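Holder Questions

Can I use the clear holder on any table?
Yes! Ours sits right on a white tabletop, and the three arms make it so easy to show a few pieces at once. 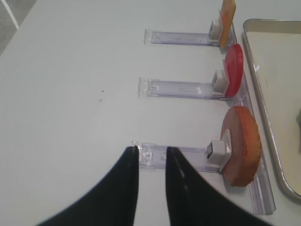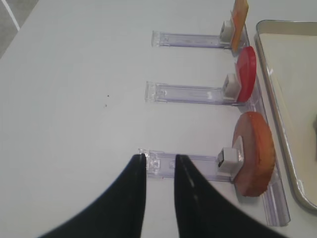

Does everything have to be the same shape?
Not at all – mix them up! The clips like thin pieces best, and a bright color next to a plain one is always fun.

How do I clean it?
A soft cloth and a little dish soap. Please skip the dishwasher.

I lost a clip. Can I get another?
Sure, write to Keerthana Mudaliar at Prallonitz. Spares come in packs of 4.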